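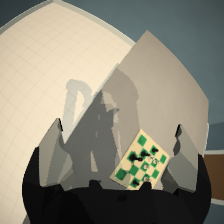 Krisztina Pintér
Technical writer, Skendidberg Board Games

Small-Board Chess Set: Set-up Guide
Section 4. Preparing a club evening

This section is for the person who opens the club room and prepares the games. If you play only at home, you can read 4.1 and 4.2 and leave the rest. The rules for small boards are in Section 3, and the clock has its own leaflet.

4.1 Choosing the table

1. Take a table that does not move when you press on one corner with your hand. If it moves, turn the foot screws until it stands firm.
2. Wipe the table with a dry cloth. Sand and crumbs under the board will scratch the lower side.
3. Put the board down flat and turn it so that the two players sit opposite each other, with a full row in front of each player.
4. Leave free space on both sides of the board. One side is for captured pieces, the other is for the clock and the score sheet.

Note: The small board is light and can slide on a very smooth table. The Rultberg mat (sold separately) stops this. A piece of thin rubber cloth does the same work.

Caution: Do not use glue or sticky tape on the lower side of the board. We can not exchange a board that was taped.

4.2 Placing the pieces

1. Open the bag over the table, not over the floor. The pawns roll far.
2. Sort the pieces by color before you place any of them.
3. Look at the position card for the game you want to play. The short games in Section 3 use fewer pieces, so some will stay in the bag.
4. Place the kings first and the other large pieces after. The pawns come last.
5. Compare the board with the card once more from the other player's side. Most mistakes are found in this way.
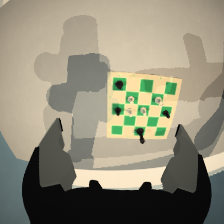

6. Put the unused pieces back in the bag and close the string. Keep the bag away from the captured pieces, otherwise the two groups get mixed and the next game starts wrong.

Note: If you teach beginners, let them place the pieces by themselves and correct only at the end. It takes longer, but they will remember the card after one or two evenings.

4.3 Light and seats

Good light is more important than a good chair. A lamp directly behind one player throws a shadow on the board, and this player's opponent must look into the lamp during the whole game.

1. Sit on both chairs, one after the other, and look at the board.
2. If you see a bright spot on the squares, move the lamp or the table. A small move is usually enough.
3. Check again after dark. In May you can play without a lamp for most of the evening, and the problem appears only when it is switched on late.

In our own test room at Gruvuvov we hang the lamp 92 cm above the table. This is a good height for adults. For children it can be lower — but never so low that a player can touch the shade when standing up.

Caution: Do not leave the set in strong sun by a window. The light squares become yellow with time and can not be cleaned back.

4.4 Several games in one room

1. Write a number on each score sheet before the players come in.
2. Place the tables so that a person can walk behind every chair.
3. Choose one place for finished score sheets and tell it to everybody.

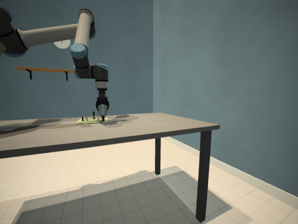
4. Start all clocks on one signal. If a player is late, start this clock too and let it run.
5. When a game ends, the players set up the position card again before they leave the table. Do not accept "we will do it later."

Nanna Sveinbjörnsson, who tested this guide with her youth group, asks that we mention bags and coats. They belong on hooks or under the wall bench. A strap around a table leg has ended many games.

4.5 After play

1. Wipe the board with a soft cloth, a little damp. Do not use kitchen spray.
2. Let the board dry before you close the box.
3. Return the position card to the lid, with the printed side toward you.

If a piece is missing, order it by its letter and color from the spare parts list in Section 6. Orders from the Hsieh edition use the old letters, so please write "Hsieh" on the form. Spare parts are sent in 4 working days.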